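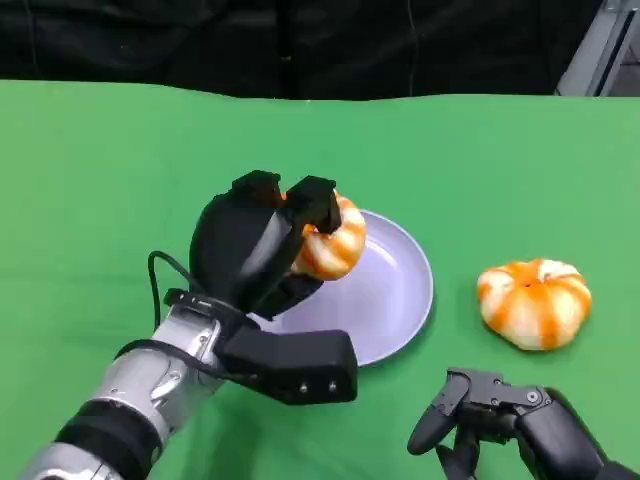 Media Centre > News Releases > 2019

Vernach to introduce Stisbridge autumn table collection in September

STISBRIDGE, January 9, 2019 - Vernach, the tableware and seasonal decor company, today announced the Stisbridge collection, a coordinated range of decorative mini pumpkins, shallow plates and table cloths intended for the autumn dining table. The collection will be available to independent retailers across Canada in September, in advance of Thanksgiving.

The collection takes its name from the community in which Vernach maintains its showroom and design office. It is the company's first seasonal line to be developed as a complete table setting. Previous autumn releases consisted of individual ornaments, which retailers paired with tableware from other suppliers.

At the centre of the range is the mini pumpkin, offered in orange with white ribs. Each piece has the squat shape, deep vertical grooves and small stem mark associated with ornamental varieties grown for display. The colouring is applied in streaks, and the balance of orange and cream will differ slightly from one piece to the next. Retailers are advised that such variation is a feature of the design and will not be treated as a defect for the purposes of returns.

The pumpkins are offered in two sizes. The smaller is proportioned to sit on a plate at an individual place setting, where it may serve as a holder for a name card or as a simple ornament to be moved aside when the meal is served. The larger is intended to rest directly on the cloth, either alone or in a loose grouping along the middle of the table.

Accompanying the pumpkins is a round, shallow plate with a raised rim, in pale lavender. Vernach selected the colour following a review of autumn table settings submitted by its retail partners, most of which relied on brown, burgundy or gold. Lavender provides a cooler ground for the orange and cream of the pumpkins and allows the plate to remain in use after the season has ended. The rim is high enough to hold a small ornament in place while the plate is carried from sideboard to table.

The table cloth is produced in bright green. It is cut to drape freely, without fitted corners, and may be used on rectangular or oval tables. A plain weave was chosen so that the cloth would not compete with the patterned surface of the pumpkins.

"Our customers have told us that they want an autumn table they can set in a few minutes and put away just as easily," Vernach said in a statement. "With the Stisbridge collection, the cloth, the plate and the ornament have been designed together from the beginning. We believe it will be welcomed in homes, in restaurants and in the many halls where community suppers are held at that time of year."

Display and merchandising

Vernach will supply participating retailers with a display guide prepared in cooperation with Poduval, a retail design consultancy. The guide recommends a dark, unpatterned backdrop behind the table, with the green cloth left uncovered over most of its area. It advises against filling every part of the surface. A single plate near the centre, with one pumpkin on or beside it and another at a short distance, is considered sufficient for a window of ordinary width.

The guide also includes care directions for store staff. Pumpkins should be lifted by the body, with support from below where possible, and dusted with a soft dry brush so that the grooves remain clean. Plates may be washed in warm water with a mild dish soap. Cloths should be pressed on the reverse side before display and stored on a roll between seasons.

Retailers with limited floor space may order a counter version of the display, comprising one plate, one small pumpkin and a folded cloth.

Availability and ordering

The first production run will comprise 2645 table settings, each consisting of one plate and one small pumpkin. Larger pumpkins and table cloths will be sold separately. Orders will be accepted through Ello, Vernach's wholesale ordering service, and will be filled in the sequence in which they are received. Existing account holders may use their current login. New accounts require about 90 days' lead time before a first seasonal shipment can be confirmed, and prospective retailers are encouraged to apply early.

Replacement plates will be offered individually through Ello for as long as the pattern remains in production. Vernach has not determined whether additional plate colours will be introduced, and will advise retailers of any change to the range in writing.

Samples of all items may be viewed by appointment at the Stisbridge showroom. Sample sets may also be borrowed by established accounts - return shipping is the responsibility of the borrower.

About Vernach

Vernach designs and distributes tableware, table linens and seasonal ornaments for the home and hospitality trades. Its products are sold through independent gift shops, kitchen stores and garden centres.

Media and trade enquiries may be directed to the Vernach communications office, Stisbridge. Product specifications and the display guide are available from the same office on request.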